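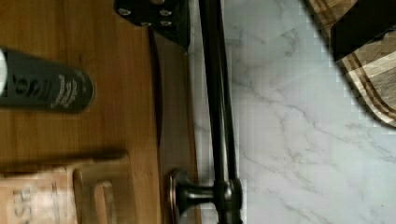 *Wendach rail in dark bronze, by the stone.*

Got the Wendach rail in September, the 11 inch post version, dark bronze-black finish. Paid 78 with shipping. Quick notes while I have a minute.

Finish first. Good. Coppery on the rim of the round bracket, darker along the rod, and it looks nice next to honey-colored wood. Fingerprints show less than on the chrome Flutemari we had before. That one went spotty in a year, not sorry to see it go.

Mounting was a pain. The paper template is tiny and the print is faint, so I ended up measuring it all myself. Screws in the bag are soft – stripped 2 of them right away and used my own. Took most of a morning. Paraskevi held the level and says I swore teh whole time. Probably.

The flared base is wide enough to sit over the seam between wood and stone, whcih was the main reason I picked this one. The narrower Skernex would have left the joint showing.

Holds a wet bath towel fine. Wouldn't hang on it. A little play in the neck after a few weeks, quarter turn on the set screw fixed it. Hex key is included, keep it somewhere you'll find it.

Cleaning: damp cloth, nothing else. Tried vinegar on the back side of the bracket and it dulled a bit.

Four out of five. Would buy again, with better screws.

– Stelios Xenos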